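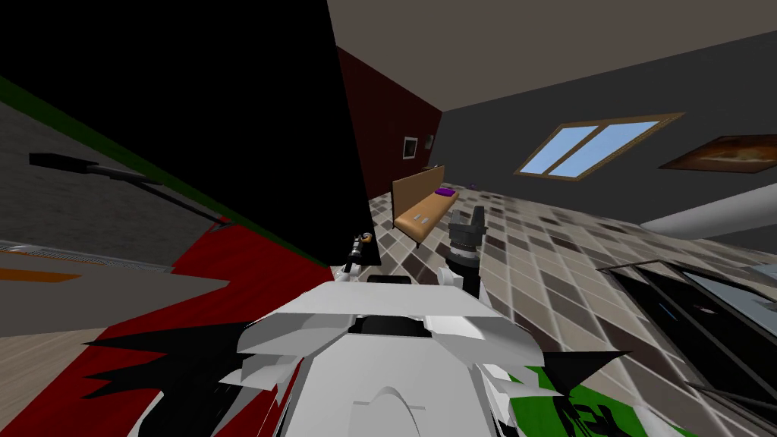

Kireck simulation group: minutes, April

Present: Salamatu Lawal (chair), Ifeanyi Eze, Zainab Chukwu, Kipchumba Mugo (minutes). Apologies: Somtochukwu Okeke, who had a dentist's appointment and was widely envied.

1. Matters arising
The logging fix from last month is in. Ifeanyi said it had cut the warnings per run to 1338. Salamatu asked that this not be described as a victory in the newsletter.

2. Head pose in the planner
Zainab took us through the tilt problem. The body camera view leans badly in the house scenes, with walls and tiled floor running off on the diagonal, and the planner still takes the top of the picture for the ceiling. Ifeanyi thought a 90 degree swap had crept in when the Tokley loader was merged. Zainab thought not - the lean isn't a clean quarter turn, so two mistakes may be helping each other along.

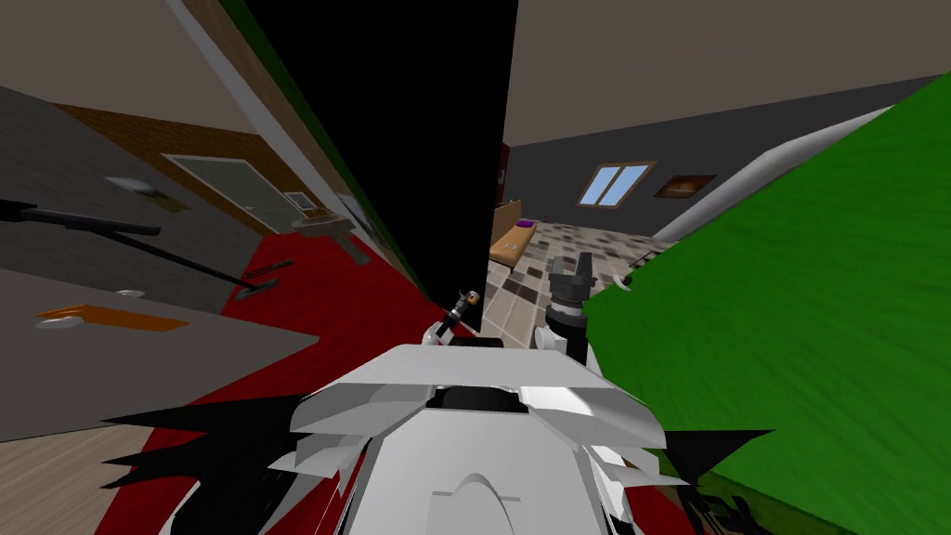
Agreed to read gravity from the simulator and pass it to the planner directly. Zainab to write the change, Ifeanyi to review it. Kipchumba asked whether the planner had ever known which way was down. Not minuted further at the chair's request.

3. Self-filtering
The mask that removes the robot's own body from the depth data copes with the white torso but leaves the black spiked parts on either side. The planner duly treats them as furniture and refuses to reach past itself. Ifeanyi wants the mask built from the robot model at load time. Salamatu wants it before the Gandari demo. Both were noted, along with the gap between them.
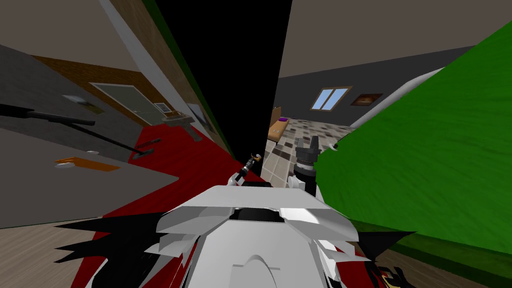
Kipchumba will keep the hand-drawn mask working until the new one is ready, and would like it recorded that he was told it was temporary two years ago.

4. Replay tool
The Ibrahim viewer now steps backwards. It doesn't yet step forwards again afterwards. Somtochukwu to look at it on his return, having not been there to object.

5. Any other business
Zainab asked who had renamed the config folder to "new_new". Silence. To be changed back.

Actions
Zainab: gravity input to planner.
Ifeanyi: review of the above; mask from model.
Kipchumba: old mask, folder name.
Somtochukwu: replay tool.

Meeting closed at 4.20 pm.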